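Ticket: Zeleke planner, two-arm drinks cell at Bredport
Status: open, waiting on one overnight run
Last edited October 27, 2024

What I'm seeing

The planner stalls whenever both grippers want to be near the cups at the same time. No crash, no fault light, it just sits there replanning until it gives up with "no valid path within budget". If I run either arm alone with the same targets, it plans first try, every time. Very annoying!

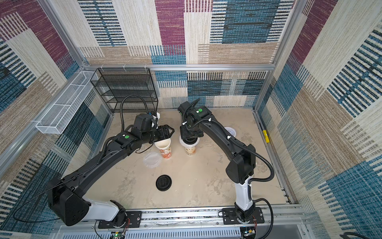
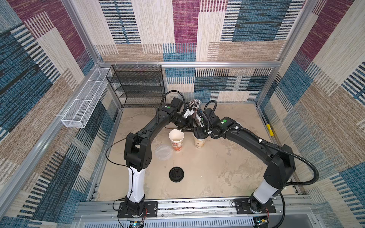
Setup

Both arms share one rail and one Zeleke instance (the April build, I haven't dared move off it). Perception is Erkach, tracking the green markers on the wrists plus the cups and lids. Planning budget is 1000 ms per move, control loop at 1000 Hz. Yes, I know, same number twice, and yes, I did once paste one into the other's field. Checked that first this time.

What I tried

1. Raised the budget. Doubled it, then doubled it again. It stalls for longer and then fails the same way, so put it back.

2. Turned off self-collision between the two arms, in sim only. Plans instantly, and happily drives one wrist through the other. So the collision check is what's blocking us, and I wanted to know which pair of bodies.

3. Dumped the collision pairs from a failed run. There were 288 rejected samples in that log and nearly all of them blame the same thing: right cable hose against left wrist. I was expecting the straw holder, to be fair, with it standing right there between the grippers -- but it barely shows up.

4. Looked at how the hose is modeled. Oh boy. Somebody (me, probably) wrapped each hose in a single fat capsule from wrist to elbow, with padding of about 15 cm to cover the droop. Fine for one arm. With two wrists working over neighboring cups, those capsules overlap before the grippers get anywhere useful.

5. Split the right hose into short capsules that follow the link, with a bigger one for the loop. Reloaded, ran the lid-press step with the left arm holding its cup. Planned on the first try. Did the left hose the same way and it still plans.

Still weird

Erkach drops the left wrist marker now and then when the arms are close together. When that happens Zeleke keeps the last known pose and doesn't complain, and I'd really like it to complain. I've set the stale-pose timeout lower on my branch, but that's a band-aid and I don't love it.

Also, the clear lid. The detector finds the black one fine, but the transparent one comes and goes against the beige floor, and every time it goes, the planner throws away its cached scene and starts over. That was eating part of the budget too. I've told it to hang on to lid poses until a gripper goes in for one. If anybody on the Dullness project has a better trick for clear plastic, please share, I know you all fought with this in the spring.

Next

Overnight run with the split capsules, both arms, full drink sequence. Logging collision pairs the whole way through. If the hose pairs stay out of the reject list I'll merge the new model and open a separate ticket for the marker dropouts -- please don't reload the old cell file in the meantime, it'll overwrite mine.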